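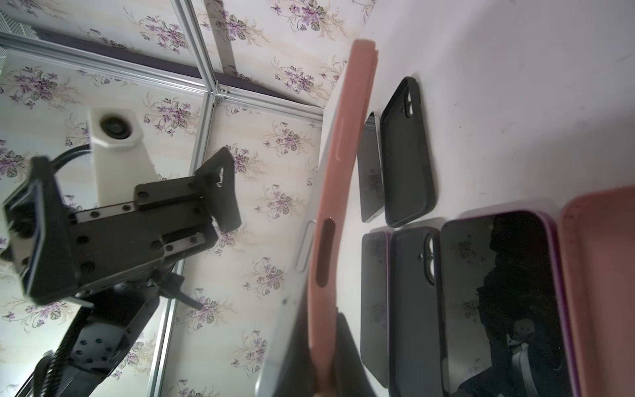

Pink phone case with a side button opening.

Rumside Mobile: Frequently Asked Questions

Last updated 3rd January. Applies to version 4 of the game on phones and tablets.

General

What is Rumside?
Rumside is a colony-building game set on a tidally locked moon. The player manages power, water, air and housing for a settlement along the line between the day side and the night side. The phone version contains the full base game and the Kondance expansion. Later content packs are sold separately.

Is it the same game as the desktop version?
The simulation is the same. The interface was rebuilt for touch, and the maximum map size is smaller. Large maps made on desktop can be opened on a tablet if they contain no more than 400 structures. Phones open them in view-only mode.

Does the game need a connection?
A connection is needed for the first launch, for cloud saves and for the weekly challenge map. Everything else works offline. Purchases made on another device appear after the next connected launch.

Is there a multiplayer mode?
No. The trade screen shows prices set by other settlements, but these are computer controlled.

Installation and devices

How much storage does the game use?
The store page lists the download size for your device. After installation the game unpacks its terrain files, so free space of twice the download size is recommended. The extra space is released when unpacking ends.

The game closes during the loading screen. What should I do?
Restart the device and launch the game with no other programs open. If it still closes, go to the title screen with the network switched off, open Settings, then Data, and select Rebuild Terrain. Saves are not affected. If the title screen cannot be reached, reinstall the game. Local saves are deleted by a reinstall, so check first that a cloud copy exists.
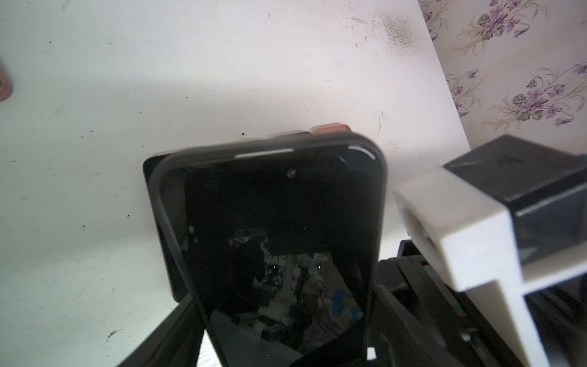 Devices that meet only the minimum requirements should be set to Low terrain before a reinstall is attempted. The setting is stored with the account and is applied on the next launch. Dust storms are drawn as a flat overlay on Low, and dome interiors are hidden until the camera is at its closest position. Neither change affects how the colony runs.

Can I limit the frame rate?
Yes. Settings, then Display, then Frame Limit. The lower limit reduces battery use and heat. It does not slow down the game clock.

Part of the toolbar is hidden behind the front camera.
Open Settings, then Display, and move the Safe Area slider until all the toolbar icons are in view. The slider can be set separately for each screen direction. The Auto option reads the cutout position from the operating system and is wrong on a few older models.

My case covers the edge of the screen and I keep opening the build menu by accident.
Turn off Edge Swipe under Controls. The build menu can then be opened only from its icon. Thick cases can also press against the screen border and register as a held touch. Edge Swipe ignores held touches after version 4, but panning does not.

Can I use a controller?
Most Bluetooth controllers are supported. Buttons can be reassigned, with the exception of Pause.

Saves

How many save slots are there?
There are 9 manual slots and one autosave slot for each colony. The autosave is written at the start of each local day. It is not written while a storm warning is active.

How do I move a save from one phone to another?
1. On the old phone, open the save list and select Upload.
2. Wait for the cloud icon to turn solid.
3. On the new phone, sign in with the same account.
4. Select Download in the save list.

Saves cannot be moved from a newer version of the game to an older one. Update both devices first.

What does "Save conflict" mean?
The cloud copy and the local copy have both changed since they were last matched. The game shows the colony day and population for each — pick the one you want to keep. The other copy is stored for one week under Replaced Saves.

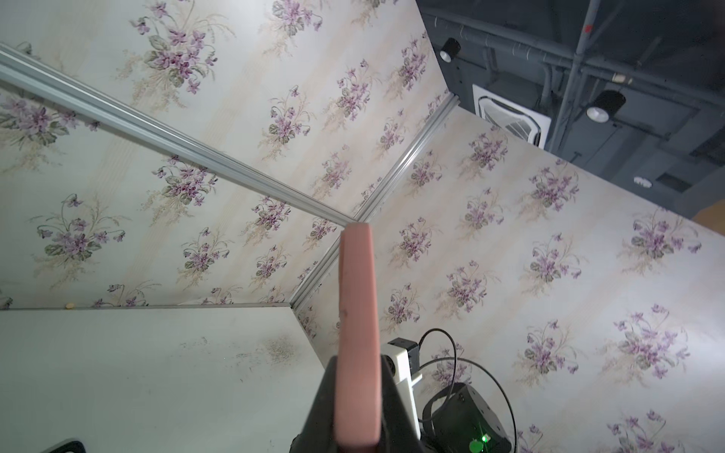 Flat pink piece with rounded corners.

Kondance expansion

What does Kondance add?
It adds the night-side map region, ice drilling, heated roads and the Imrie landing site. Existing colonies can reach the new region once they have a level-two rover garage.

Why is the Imrie site locked?
The site opens when the colony has 51 or more residents and a working radio mast. Both conditions are checked at local dawn. Residents in transit are not counted.

Are mods supported?
Not on phones. Tablets can load building skins made with the Bivix editor. Skins that change production values are rejected by the game and listed as Incompatible.

Known issues

- Heated roads show as unpowered in the overlay after a reload. They still work.
- The water report shows the previous day's total if opened during the dawn autosave.
- Text in the research tree overlaps at the largest font size. A fix is planned for the July update.
- Rovers sent to a deleted depot stay parked until given a new order.

How do I report a bug?
Select Report from the pause menu while the problem is present. The report includes the current save, device model and graphics settings. Reports sent from the title screen do not include a save — attach one by hand if the problem concerns a specific colony.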